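Início > Comunidade > Automação caseira

Braço na oficina para tirar memória de PC velho: vale a pena?

Vasseur18
Estamos a montar isto na oficina partilhada, com uma torre Dell aberta. Compensa insistir?

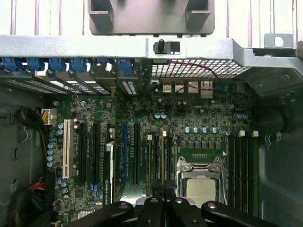
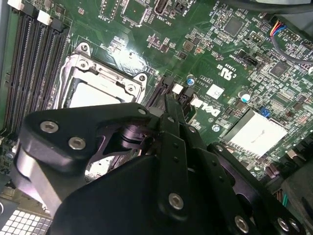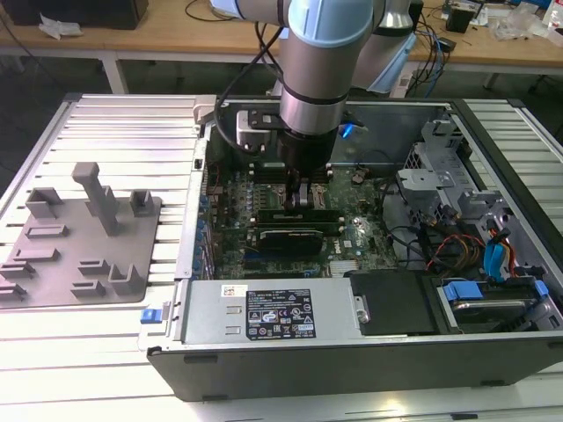

Kellivitz
Duvido. Tirar módulos pede força e folga, e a garra Hitard traz pouco das duas. Com os dedos entre as memórias, como na última foto, qualquer desvio vai parar à placa — e à mão eu demoro 2 minutos.

Vullex
Experimenta baixar a velocidade. No meu deu, às vezes.

4 comentários · 18 partilhas
Última atualização: 1 de maio de 2022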